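Stillow, Again, and a Word About Bundles

May 16, 2020

I've been meaning to write about Stillow for weeks now, and every time I sit down to do it I end up playing Stillow instead, so you can probably guess how this post is going to go. It came in one of those download bundles, three older games for the price of a sandwich, and I bought it entirely for one of the other two (Kirley, the racing one, which I played for an evening and haven't opened again). Stillow was just sitting there at the bottom of the list with a dull little icon.

If you haven't run into it, it's a slow, foggy adventure game set in a river town called Pangaribuan. You play a surveyor who has come to map the place and keeps finding streets that weren't there the day before. There's no fighting at all until the third chapter, and then there's rather a lot of it – more than I'd like, if I'm being picky. But oh, those first two chapters! I must have spent an hour just walking along the docks listening to the rain and talking to the man who repairs clocks.

The game doesn't keep a journal for you, so if somebody mentions a locked boathouse in passing, you either remember it or you don't. I don't, as a rule. My friend Custódio Torres finished the whole thing without writing down a single word, and I've asked him not to bring it up anymore.

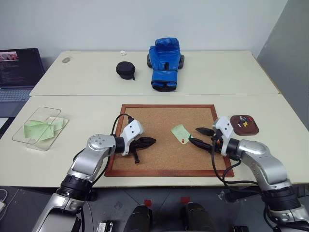

Corkboard, green note, a couple of pins.

Anyway, the collecting. There are 200 brass tokens hidden around the town, and I told myself I wouldn't bother with them. I now have 75. The first 30 more or less fall into your lap, and after that they start turning up under stairs and behind waterfalls and, in one case, inside a loaf of bread, which made me laugh so hard I missed the save point and had to fetch it all over again.

Prasetyo Jugah left a comment on my last post asking how it compares with Plornimeo, and I've thought about that quite a bit. Plornimeo has the better puzzles, I'd say, and certainly the better map. Stillow has the better company. I remember everyone I met in it, right down to the ferry woman and her awful singing.

I'm stuck at the mill at the moment, with a crank handle and a jar of eels and no idea what to do with either. If you've gotten past that part, leave me a hint in the comments, but a small one, please. I'd like to be done with it by June.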